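Condolence Messages Between Heads of State: A Short Study
Student project report
Sewwandi Mondal and Isamu Kubo
Supervisor: Kevin Breathnach
17 December 2018

1. Question

When a head of state dies, other governments send messages. We wanted to know how soon a message is sent, who signs it, and whether the wording depends on how close the two countries are.

2. Material

We collected 300 published messages from government websites and newspaper archives. Most are in English. Sebastião Xavier translated the ones in Portuguese and Spanish. We left out social media posts, because many had been deleted or changed and we could not tell which version came first.

Each message was typed into a shared sheet with the date, the sender's office and the full text. Messages over 2,000 words were left out. These were mostly funeral speeches.

3. Method

We sorted the messages by sender (president, prime minister, monarch, foreign minister) and marked four features: mention of the family, mention of the people of the country, a personal memory, and a reference to a treaty or alliance. Both of us marked every message separately. Where we disagreed, Lyle Pettigrew read it and decided.

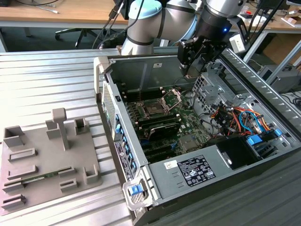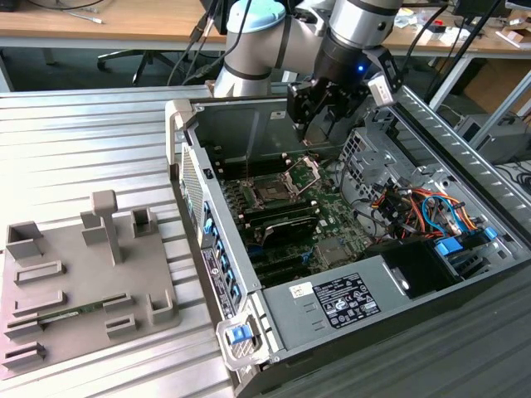
The gripper over the open computer tower.

4. Results

Nearly all the messages mention the people of the country. The family is mentioned more often by monarchs than by presidents. Personal memories appear mainly when the sender had been in office for a long time, and they usually describe a state visit.

Treaties and alliances come up less than we expected. Foreign ministers refer to them most, often in the last paragraph.

Messages sent on the day of the death are short and use the same few phrases. Later ones are longer and more likely to name something the person did in office.

5. Problems

Many websites give the date a message was posted, and the date it was sent may be earlier. We used the posted date throughout. Small countries are underrepresented, as their older pages are often offline.

The word "alliance" was hard to mark. Some senders use it for a formal treaty and others for general friendship. We counted both, and the sheet has a column showing which is which.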